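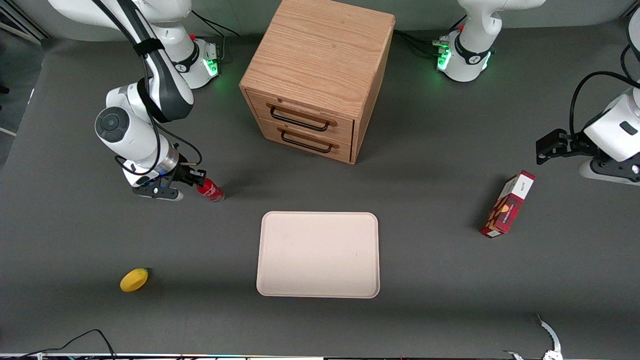 *Red aluminum can with white lettering, held on its side in a gripper.*

# Equipment Review: Stellow Quintana Folding Projection Screen

The Kalterport Film Library lends projection equipment to schools, clubs and neighborhood groups that wish to show films outside a regular theater. The Stellow Quintana was placed on the lending list on 24th April and remained in use through the end of August. This review is intended for borrowers who are choosing between it and the older Hulero pull-up screen, which is still available.

## What is supplied

The Quintana consists of a folding aluminum frame, a white front-projection surface with snap fasteners, two T-shaped legs and a padded carrying bag. The viewing area measures 219 centimeters across in widescreen format. A rear-projection surface is sold separately and was not tested. The purchase price was $2,696, including delivery.

Tie-down straps are not included. Any group planning an outdoor screening should request a set from the equipment desk when making the reservation.

## Assembly

Two people can assemble the screen in 15 minutes once they have done it before. The frame unfolds on the floor and locks at the corners with a firm click. The surface is then snapped on, beginning at the top edge, and the legs are attached last.

The snaps are the least satisfactory part of the design. They are stiff when new, and the final few along the bottom edge require considerable hand strength. They loosened somewhat over the summer, although borrowers continued to mention them on return forms. The printed instructions show the legs attached in the wrong direction in one diagram, and a corrected sheet has been placed in the bag.

## Picture quality

With a projector of moderate brightness in a darkened hall, the surface gave an even picture with no visible hot spot at the center. Black-and-white features looked particularly good, with clean grays and steady contrast out to the corners. Subtitles were easy to read from the last row in a hall set for 50 seats.

Performance in partly lit rooms was ordinary. The surface does little to reject stray light, and dark scenes lost most of their detail when the side curtains were open. Viewers seated far to one side saw a slight drop in brightness, which did not interfere with the film.

The surface creases if it is folded carelessly. Light creases disappeared under tension within an hour, but one sharp fold across the lower third remained visible during bright scenes - snow and open sky in particular.

## Comparison with the Hulero

The Hulero is smaller, lighter and can be set up by one person. Its picture is acceptable for a classroom, but the surface curls at the sides and moves whenever a door is opened. The Quintana stays flat and looks far closer to a permanent installation. It also requires a vehicle, as the bag is too long to carry comfortably on a bus.

## Recommendation

The Quintana is recommended for halls, gymnasiums and evening screenings outdoors in calm weather. Groups meeting in small rooms will be better served by the Hulero. Borrowers are asked to wipe the surface with a dry cloth only and to report stains at the time of return. Reservations for either screen are accepted at the equipment desk during normal lending hours.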